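Week 4: Where your trash goes, and what it used to be worth

Hi all. These are my notes from Friday, tidied up a bit for the people who were out sick (feel better, Cameron). I talk faster than I write, so if something in here doesn't match what you scribbled down, trust your scribbles and come ask me about it.

We started with the word itself. "Garbage" in older English cookbooks meant the giblets and odds and ends of a bird, and people ate it! So the word began in the kitchen as food and slid downhill from there. "Rubbish" has more to do with building rubble. "Trash" is probably Scandinavian and had to do with twigs and fallen leaves. I like that we ended up using all three for the same smelly bag.

The rag trade

Before wood pulp took over in the 1800s, paper in Europe and in the American colonies was made from old linen and cotton rags. The first paper mill in the colonies went up near Philadelphia in 1690, and it had the same headache every mill had, namely getting enough rags. Families kept a rag bag by the door, the rag collector came through, and you traded worn-out shirts for pins or thread or a tin cup. A shirt could go from father to son to quilt to dish rag to mill to newspaper. Tùng asked whether people thought of this as recycling. I don't think they did, at least not in the way we mean it. They thought of it as getting a tin cup.

Please hang on to this idea, it's the one I'll keep poking at all term: a thing is waste only when there's no one around who'll take it off your hands for something.

The street and the pig

City governments were slow to get into trash. For a very long time the answer to food scraps in a lot of American towns was pigs, and I mean loose pigs, wandering around. They ate what was in the gutter and then somebody ate them. New York had street pigs well into the 1800s and there were riots when the city tried to round them up, mostly because poor families counted on that meat. Read the McNeur chapter if you haven't (it's in the folder, it's long, skim the middle).

Then come the ash barrels. When people heated with coal, the bulk of what a household threw out was ash, and that's why the old British word for the thing is dustbin. Ash had buyers too. Brickmakers wanted it, and London dust yards employed whole families to sift it. Thịnh brought in a great bit from Dickens on this, the dust heaps in Our Mutual Friend, and I'd be happy to see that turn up in a paper or two.

Bottles

Now the part we ran out of time for. For most of their history bottles were expensive and nobody sane threw one away. Glass came back to the brewery or the dairy, got washed, and went out again. The deposit was a private arrangement, a penny or two that the bottler charged to make sure he saw his glass again. No law was needed.

What changed it was the throwaway container, cans first, then one-way glass, and then in the 1970s the plastic soda bottle. It was light and it didn't break on the truck, and the bottler no longer had to care what happened after the sale. The cost of dealing with the empty moved from the company to you and your town. Oregon passed its bottle bill in 1971, Vermont was right there with it, and the arguments from both sides back then will sound very familiar if you follow the news at all. 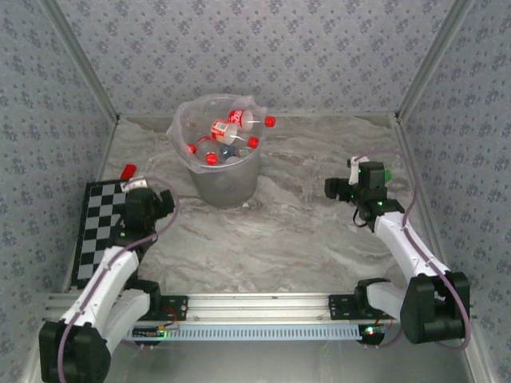 Photo: Định Trịnh. Used with permission.

Plastic sorting is its own world. The little number in the triangle tells you which resin you've got, and that is all it tells you. It makes no promise that your town takes it. Most drink bottles are number 1 (PET), milk jugs are number 2 (HDPE), and the caps are usually number 5. Clear PET sells best since it can be dyed any color later on, and green or amber goes for less. So a bale of mixed stuff is worth a lot less than a clean one, and the whole business comes down to who does the separating and what they're paid.

I told you the Grendham story and I'll repeat the short version. When I was in grad school I spent a summer going through the town records there, and in one box was a ledger from a bottle dealer called Usside. Page after page of pints, quarts, "chipped," "no good." One August he took in almost 3000 bottles and rejected 400 of them, and next to the rejects he wrote "boys again." I've never worked out what the boys did. I think about them more than I should.

Yến raised a good point at the end, that deposit laws bring back something like the old rag collector, only now it's a person with a shopping cart and the price is set by the state. Is that a job? Should it be? We'll start there next time.

For next week

Read the Strasser introduction and chapter one. If the library copy is out, I keep a spare in my office in Imcombe Hall and you can read it in the chair by the door (do not take it home, I lost the last one that way).

Trash diary: pick one day, write down everything you throw out, and next to each item write who would have wanted it a hundred years ago. Grease, bones, string, paper, jars, all of it. Guess if you have to, guessing is fine. Two pages, handwritten is okay if I can read it. Some of you know who you are.

Paper topics are due the week after. The limit is 2000 words, footnotes not included. If you're stuck, go look at the Lưu collection of peddlers' trade cards in the library basement, which is open until 4:30 and has almost never been used by students. Tell the desk I sent you and they'll let you bring in a pencil.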